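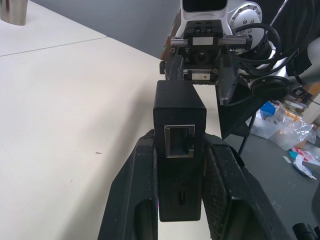

*Delorme fingers closed on one of our small black network boxes, second arm waiting behind.*

## Delorme parallel gripper, textured fingers

**Price:** £2,395 per gripper, one pair of fingers included
**Lead time:** 24 days
**Spare finger pairs:** £37
**Last edited:** 10 May 2026

Right, I've been promising to write this page for ages, because I keep getting the same three emails about it and I'd much sooner point people at a link! I run the bench kit side of things at Stistatmont, which means I'm the one who orders these, fits them, drops them and eventually sells them on to you. So what follows is what I'd tell you over a cup of tea if you were thinking of buying one or (more likely) two.

The Delorme is a plain two-finger gripper for light bench work. Picking up small housings, holding them still while something else happens to them, passing them from one arm to another. If you're shifting castings or bags of sand, please look at the Wuvari range instead, they make much beefier stuff and I'm happy to sell you that too.

### What you get

- the gripper body with its mounting flange
- one pair of textured black fingers, fitted
- the wrist bracket and its screws
- a small wrist camera mount (camera not included, sorry, I know)
- a printed fitting guide, which Malte Meinecke rewrote last year and which now makes sense

What you don't get is cabling beyond the short tail at the wrist. More on that in a minute because it catches everybody.

### The fingers

They have a rounded hollow on the inside and a slightly rough surface, and I like them a lot for boxy plastic parts. Our main job at the moment is a little enclosure with an Ethernet port and a narrow slot under it, and the useful thing is that you can take hold of the lower half and leave the port clear for whatever has to go into it. If your part has its sockets right at the bottom, send me a drawing before you order and we'll talk about a different finger shape.

They do wear. The rim goes first, it gets a bit ragged, and the tops pick up pale scuffs. I don't mind scuffs at all. I change fingers when the inside faces start to go smooth, and for us that's meant 7 pairs across the bench since we started, so put a few spares in the first order and save yourself the postage. Swapping a pair is a five-minute job with one hex key.

### One arm or two?

This is the big budget question and I've changed my mind on it. I used to tell people to start with one arm and a fixed clamp. It's cheaper, it's easier to program, and for straightforward pick-and-place it's still what I'd do. But if you're plugging things in, or turning a part over to get at the other side, a fixed clamp has you building a new jig for every single product, and jigs are where our money went. Ottmar Baumgart at Loltov went through the same thing with his line and ended up with a shelf of the things, all labelled, hardly any of them used.

With two arms, one holds and the other does the fiddly bit, and the second one doesn't have to wear the same gripper. Ours has a rail-type gripper with a sliding carriage on it, facing the Delorme across the part. You'll want to check that the two can meet without knocking, so mock it up with cardboard before you sign anything. I mean it! Tape some boxes to the wrists and move them about by hand with the power off.

### Things people forget to budget for

**Cables.** Arms bend, and every cable has to bend with them. You need enough slack for the worst position, and then that slack has to live somewhere, so you end up with great fat loops of the stuff round the joints. Buy longer than you think, and buy proper flexible cable. The cheap sort went stiff on us and we paid twice.

**The table.** Ours is a big white one in two panels and I'd go for a single top if I were doing it again. A seam is fine until a small part needs to sit right across it. Plain and matt is what you want, a shiny top throws light back up at the wrist camera and you'll spend a whole afternoon fiddling with lamps.

**Floor space.** Parts arrive in cardboard boxes and plastic bags, and all of that packaging wants to live next to the bench. Plan a proper spot for it, plus a bin bigger than feels sensible.

**Your own time.** Fitting is a morning. Teaching the first job took me most of a week, the second one two days. I can't put a price on that for you but do put something in the sheet.

### Will it fit my arm?

Probably, if the wrist has a round flange. Send me the make and model and a quick photo of the end of the arm and I'll tell you which bracket to tick on the form. There are two brackets at the same price. If you order the wrong one I'll swap it, you just pay for the return parcel.

### Ordering

Orders go through the Stistatmont shop form, or email me if your finance people need a quote on headed paper (give me a day for that). The lead time starts when payment clears. Second gripper on the same order ships in the same box, so one lot of postage.

Loan units: we have one, it's out with a customer until the end of May, and there's a list. Put "loan" in the subject line and I'll add you.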